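Friday again, 29/05/2020, and I've spent most of the week teaching a robot to put straws in cups. My sister asked what I do all day now and I told her exactly that, and she laughed for a good while. Fair enough!

So, where we're up to. The job is called Plellus (Ignacio's name for it, don't ask me) and the idea is pretty simple. You steer the arm through a small job by hand, you save the whole run, and you do it again. And again. Then the learning side chews through all those runs and has a crack at doing it by itself. My bit is the again and again.

We're at 2,302 saved runs across all the jobs since December, and 588 of those are straws. I reckon about 70 of the straw ones are no good, mostly from my first couple of days when I kept stopping halfway to think. Maxine Tamihana goes through them after me and she's pretty strict – if I hover too long over the lid, out it goes. Her view is that the system will copy the hovering, and having seen what came out of the first training round I can't really argue. It dithered just like me.

What I've learned is that you have to be a bit messy on purpose. If I put the cup in the same spot and come in from the same side each time, I get lovely tidy runs that teach it almost nothing. So now I shift the cup a few centimetres, twist it, and grip the straw higher or lower. I leave the blinds alone too, so the shadows on the table go wherever they like, mine included.

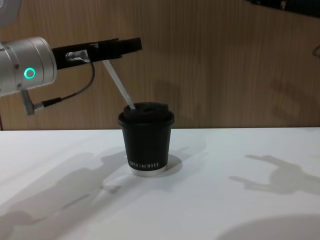 The lid is the fiddly part. A straw is long and it's only held near one end, so a tiny wobble at the gripper is a big wobble at the tip. I've started going slower for the last little bit and quicker everywhere else, which Maxine likes and my shoulders don't. Ignacio Halvorsen wants us to try it with the wrist tilted further over as well, and I've been putting that off.

Next week is more straws, then the Rillik lids if they turn up. I also owe Maxine a proper list of which runs had the cup turned around, because I stopped writing it down after run 271. Sorry, Maxine. I'll do it Monday, colour coded and everything.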